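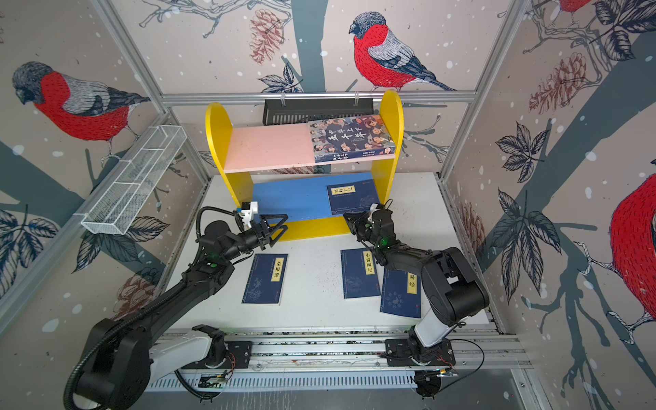 Reviews / Storage and shelving

Dotow bookend clamp, steel, pair

Most bookends rely on weight or on a thin foot that slides beneath the first few volumes. The Dotow clamps to the front lip of the shelf with a screw, so the row of books plays no part in holding it up. I fitted a pair in the hall at Grarinthorpe in December and have used them since.

Each unit is a folded steel upright welded to a small jaw. The jaw accepts shelves up to 20 mm thick. Mine measure nearly that, and the screw had only a few turns left before the jaw would not pass. Anyone with thicker boards should look elsewhere, as there is no larger version.

Fitting takes a minute per side and needs no tools. The thumbscrew is knurled and easy to grip, but it sits directly under the lip, and on the lowest shelf of a case there is little space for fingers. I ended up tightening that one with pliers, with a scrap of leather over the knurling. A hex socket in the end of the screw would have solved this.

Holding power is good. I loaded a row with 11 hardbacks, including the heavy Bainbridge county atlas, and leaned the lot against one clamp. After a week the upright had moved by less than I could measure with a steel rule. The same row pushed an ordinary L-shaped bookend off the shelf within the day.

The pads are the weak point. They are thin felt, glued on, and one came away when I shifted the clamp along. Perrine Lemaire, who has the same pair on painted shelves at Dorcombe, found faint rings in the paint where the screw foot had been. She now puts card under it. On bare oak I have seen no marking.

Paperbacks lean over the top of the upright if they are tall – it could do with being 5 cm higher. Large art books are better stored flat in any case.

Finish: grey powder coat, even, one small chip on arrival.

Score: 8 out of ten. Replacement pads are not sold separately.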